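Remote operators wanted, patience preferred – Bomar, Nallivwood site

Do you enjoy picking things up and putting them down again? Would you do it 600 times for money? Read on.

Bomar is looking for 9 people to steer a simulated robot arm by hand controller while our software, Gazi, watches and tries to learn from you. You will reach, grip, lift, let go and reset. Some days you will drop things. Gazi learns from that too, though we'd like it to be the smaller share.

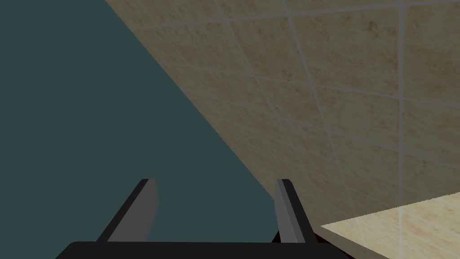

No coding or robot experience needed. Gamers are welcome, but please unlearn the flourishes: Gazi copies everything, including showing off. Steady hands help. So does a high tolerance for doing the same move again, only slower.

Shifts run four hours, four days a week, through the end of May. Paid training is at our Cornach office, which has good chairs and terrible coffee.

Apply by 3rd March with a short note on the dullest job you ever did well – references optional.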